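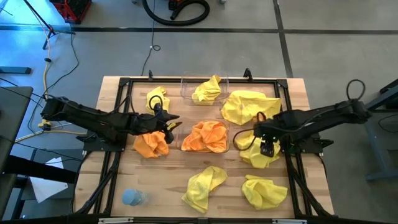
Yellow and orange cloths on the work table

Carkeo shared scooter, two months of use

I ride the Carkeo electric scooter to work since August, mostly between Prondidton station and the Skallska business park. The app opens the scooter quickly and the brakes are strong, also on the steep street near the river. I have now 200 kilometers with it, and only one time the ride did not start.

The battery is good – one charge gives me 28 kilometers in normal traffic.

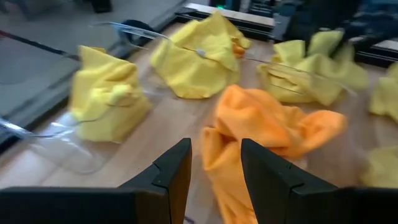
Orange cloth, close view

The weak point is the parking. In the center there are very few marked places, and the map shows some that are closed. The phone holder, made by Strömberg, is also too loose for bad roads.

For short daily trips I recommend it. For a longer way I would still take the bus. Four stars of five.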